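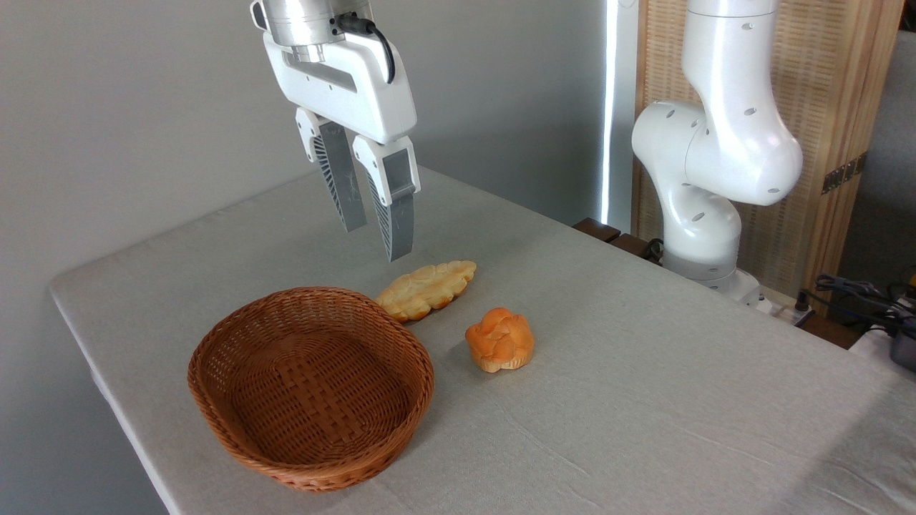
Coming back from a sprained knee, how soon is too soon for a full match?

Posted by leftback_at_last

Hi everyone, first time posting although I have been reading the soccer section for ages. I play left back for a Saturday league team called Watska (we are not very good, but we have a lovely time) and I sprained the ligament on the inside of my knee back in October. It was a plain old block tackle, my foot stuck and the rest of me kept going. The physical therapist called it a mild sprain and I have been doing my exercises faithfully ever since.

It has now been 7 weeks. I can jog, I can do stairs, and I did all of practice this week except the small-sided game at the end. The therapist says I can start easing back in, and my next appointment isn't for a while. Meanwhile we play Nenditz this Saturday, we only have two subs, and our coach has asked whether I could start. I would dearly love to say yes! But my knee still feels a bit stiff the morning after a run, and I keep picturing their winger, who is quick and loves to cut inside. Has anybody been through this? Did you go straight back into a full match or come off the bench first?

touchline_tea

Oh, I feel for you, sitting out is miserable, especially when the team is short and you're standing there in your big coat. I had the same sort of injury playing for Arriaga a few seasons ago, so take this as one creaky midfielder talking to another player and please do call your therapist before Saturday. You don't have to wait for the appointment, mine was always happy to answer a quick question over the phone.

What I would look at is the part of practice you skipped. Jogging in a straight line was fine for me long before I could turn and chase somebody, and turning and chasing is pretty much the whole job at left back. Mine had me work through easy cutting, then sharper cutting, then one-on-ones with a friend who was told to go gently (he did not go gently, but we are still friends), then a full practice with contact. After that I came on for the last 9 minutes of a match we were already losing, and I can't tell you how happy I was. The next week I played a half.

The morning stiffness is worth mentioning on the phone too. If it swells, or it feels like it might give way, I'd leave your cleats at home. And do talk to your coach early in the week so there's time to borrow a player or move somebody across. Ours once put a striker at left back and he enjoyed it so much he asked to stay there.

Good luck, and let us know how you get on!

goalhanger9

just play, strap it up and you'll be fine. I did 90 on a bad ankle vs Pornel and scored

oldboots

Please don't go by the reply above, with all due affection. Tape is nice and snug but it won't do the work of a knee that isn't ready. I rushed mine for a cup game, felt 100 percent in the warm-up, and limped off before halftime. Missed the whole spring after that.

If your therapist okays it, ask the coach for a spot on the bench and agree beforehand how long you'll play, so you don't get talked into more when the score is close. And warm up again right before you go on, it gets chilly sitting there.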